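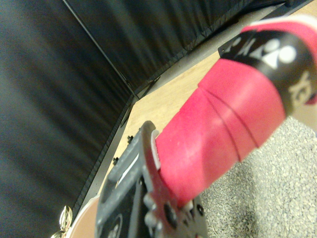 **Armazém e empréstimo de material — nota técnica de maio**

A partir de 3 de maio, o registo de saídas do armazém Doslow passa a ser feito por código de artigo e não por descrição livre. A base anterior tinha 423 entradas, das quais 66 eram duplicados com grafias diferentes do mesmo objeto. Depois da limpeza, cada artigo tem um código de seis caracteres: dois para a família, três para o número de ordem e um de controlo.

O carácter de controlo serve para detetar trocas de algarismos na introdução manual. Se o terminal recusar o código, deve ler-se de novo a etiqueta. Não se deve criar um artigo novo para contornar o erro; foi assim que surgiu a maior parte dos duplicados.
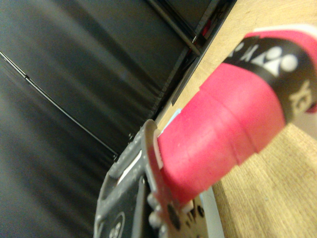
*Cabo cilíndrico cor-de-rosa.*

As etiquetas passam a ser de poliéster, impressas por transferência térmica. As de papel descolavam nas prateleiras junto à porta de carga, onde a humidade varia mais. Nos objetos de secção circular, a etiqueta aplica-se no sentido do comprimento, com o código legível sem rodar a peça. Em superfícies têxteis ou porosas usa-se uma argola com placa. A cola não deve ser reforçada com fita transparente, que provoca reflexos e falhas de leitura.

O modelo de leitor mantém-se. A atualização do programa Giraldo corrige o atraso na sincronização entre os dois edifícios, mas obriga a reiniciar o terminal no fim de cada turno. Quem não o fizer verá as saídas do dia marcadas como pendentes — os dados não se perdem, ficam apenas por transmitir.
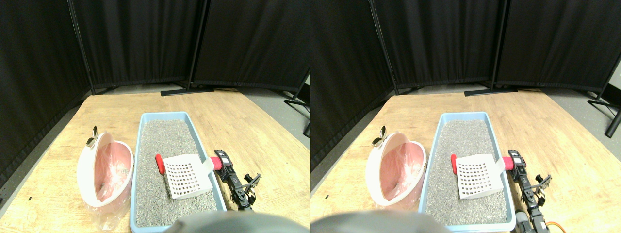
Quanto aos prazos, o empréstimo normal continua a ser de 16 dias, renovável uma vez. O material de consumo deixa de ter data de devolução e é abatido no momento da saída. Os conjuntos com mais de uma peça recebem um código único, e a devolução parcial só é aceite com o campo «em falta» preenchido.

A sala 201, no edifício Plustmont, fica reservada à conferência das devoluções. O material é deixado na estante de entrada, com a guia virada para fora, e só volta ao estado «disponível» depois de verificado. A verificação abrange a integridade, a limpeza e a legibilidade da etiqueta.

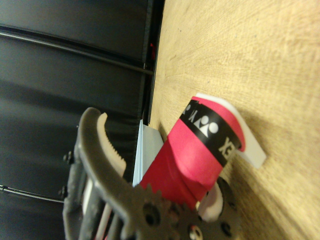
As guias em papel do modelo Fellow podem ser usadas até ao fim de maio, apenas quando o terminal estiver indisponível. Devem ser transcritas no próprio turno, com a hora de saída original. Guias sem hora serão devolvidas ao serviço requisitante.

A tabela de famílias está afixada junto ao balcão e disponível na pasta partilhada, em «Armazém / Códigos». Pedidos de novas famílias seguem pelo formulário habitual.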